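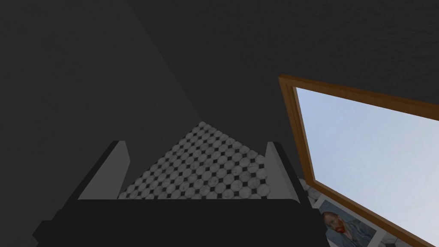

Image : simulation de l'atelier robotique, club Eden - Henrike Fuchs

Trucs et astuces de l'atelier : bien démarrer avec une pince en simulation

Mis à jour le 29/1/25

Quel bonheur de voir arriver autant de nouveaux cette année ! Beaucoup d'entre vous ouvrent le simulateur pour la première fois et foncent directement sur les touches - je vous comprends, j'ai fait pareil. Voici donc les petites habitudes qu'on a prises au club Eden en préparant l'épreuve « Maison » de la coupe de Kisville, celle où la pince doit ranger des objets dans une pièce virtuelle. Piochez ce qui vous sert, laissez le reste !

Commencer pince ouverte

Avant chaque essai, on ouvre les doigts en grand, même si on compte saisir quelque chose tout de suite. Pince ouverte, on voit entre les deux doigts, et c'est par là qu'on vise. Sur notre vue, on a le carrelage au fond de l'ouverture : tant qu'on aperçoit les petits carrés noirs entre les octogones, on sait où on en est. Dès que le sol disparaît derrière un doigt, on s'arrête et on se replace.

Rosemarie Pfeiffer a ajouté une ligne à notre script de départ pour que l'ouverture se fasse toute seule. Recopiez-la dans le vôtre, elle est dans le dossier partagé, sous « depart_propre ».

Se servir du carrelage comme d'une règle

Mon truc préféré ! Un sol à motif régulier, c'est un mètre ruban gratuit. Les carreaux paraissent plus petits quand ils sont plus loin, alors avec un peu d'entraînement on finit par estimer la distance d'un coup d'œil. Pour vous faire la main :

- notez la largeur d'un carreau dans les réglages de la pièce ;
- placez un cube de test au sol, à un endroit que vous connaissez ;
- devinez la distance avant de regarder la valeur affichée dans le panneau ;
- recommencez de plus loin, puis de biais.

Au bout de 5 ou 6 essais, l'œil se règle, vraiment. Kha Bạch a fait l'exercice pendant toute une séance et il nous battait tous à la fin (il a triomphé avec modestie, disons).

Attention aux murs sombres

Un mur gris foncé et une pince noire, ça se confond vite. Dans notre pièce, l'angle entre les deux murs ne se voit presque pas, juste une ligne en diagonale très discrète. On s'y est cognés, tous ! Deux solutions qui marchent bien chez nous :

Ajouter une petite lumière d'appoint dans la scène, loin derrière la pince, avec une intensité faible. Trop forte, elle écrase le relief du carrelage.

Ou garder la pièce telle quelle et repérer un objet clair pas trop loin du mur. Le grand cadre en bois orangé fait ça très bien, on le retrouve facilement quand on tourne.

Je préfère la deuxième, parce que le jour de la coupe on ne touche pas à l'éclairage. Jörg Meinecke préfère la première pour les débutants. Essayez les deux et venez nous départager !

Les surfaces brillantes

Le panneau bleu pâle dans le cadre nous a donné du fil à retordre. Miroir, vitre ? Selon la matière choisie dans l'éditeur, le programme de détection ne réagit pas pareil. Quand vous avez un doute, désactivez la détection sur cette zone avec un masque et pilotez à la main. On perd un peu de temps, on gagne beaucoup de calme.

Même conseil pour les tableaux. Le petit portrait façon Van Gogh est superbe, mais un visage peint peut très bien être pris pour un objet par un programme un peu trop zélé. Mettez les décorations dans une couche à part, nommez-la « décor », et dites au programme de l'ignorer. J'adore ces petits détails dans les pièces, ne les supprimez surtout pas !

Descendre doucement

Le corps de la pince est large, bien plus que ce qu'on imagine en regardant seulement les doigts, et il cache toute une partie du sol. Alors :

- on se met au-dessus de l'objet ;
- on descend par petits pas ;
- on vérifie les côtés avec la seconde vue (touche V chez nous) ;
- on ferme lentement, et on attend un instant avant de remonter.

Pour les objets plats, tournez d'abord le poignet. Frauke Harms a trouvé que ses livres tenaient bien mieux une fois pris par la tranche, et depuis toute l'équipe s'y est mise.

Ranger ses fichiers (si, si !)

Un dossier par pièce, un fichier par essai, et un nom qui veut dire quelque chose. « test_final_bon_2 » ne veut rien dire, j'en ai moi-même toute une collection... On écrit le nom de la pièce, la tâche, puis l'initiale du pilote. Le fichier journal se garde aussi quand l'essai est raté, surtout quand l'essai est raté. Pensez à vider les vieilles captures : en août, on en avait environ 270 sur l'ordinateur du club, et le simulateur mettait un temps fou à s'ouvrir.

Quand ça rame

Baissez la qualité des ombres en premier, puis celle des textures des murs. Gardez le sol bien net ! Fermez le navigateur aussi, avec tous ses onglets. Si la pince se met à trembler à l'arrêt, réduisez le pas de calcul dans les réglages physiques, enregistrez et relancez.

À deux, c'est mieux

Un pilote, un copilote, et on échange toutes les deux manches. Le copilote annonce ce qu'il voit sur la seconde vue, le pilote garde les yeux sur l'ouverture de la pince. Convenez des mots avant de commencer - « ta gauche » et « la gauche de l'écran », ça a failli brouiller deux très bons amis !

La prochaine pièce à télécharger s'appelle Eststead, avec une cuisine et des placards à ouvrir. Je n'ai pas encore réussi le tiroir du bas, alors si l'un de vous y arrive, envoyez-moi votre fichier, je suis preneuse !

Henrike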